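From: Sze-wing Lai
To: cell-users list
Date: December 17, 2022
Subject: Re: Right arm dropping out in the marker sort

Kwabena Owusu wrote:
> Right arm faulted again at episode 3573. Gripper stopped
> responding and the log shows a comms timeout. Restarted it
> and got 40 more before the next one. Is it the Zirmont
> driver or the wiring?

My money is on the wiring. I went through the logs and all 4 timeouts came with the wrist rolled well over, which is when the cable pulls tightest. The driver version hasn't changed since the Vallejo job.

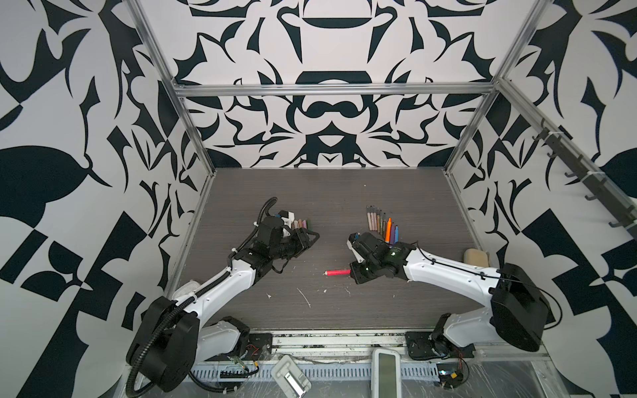
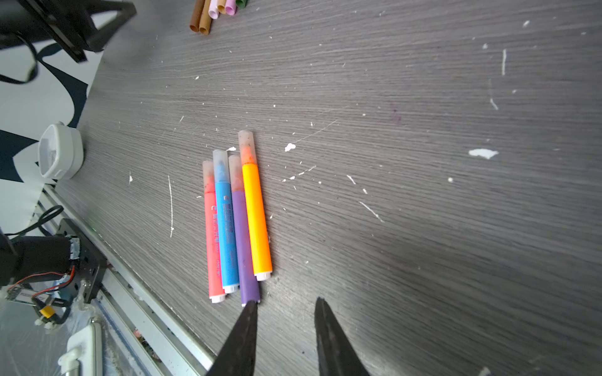
Please don't restart it and carry on. On 2 of those faults the gripper kept its last force command, and Hugo had his fingers near the markers at the time. He's fine, but hit the e-stop and cut power before you reach in.

I'd like to reseat the wrist connector and add some slack before anyone runs it again. Does Remedios still have the spare cable from Pekix? If not I'll order one.

Sze-wing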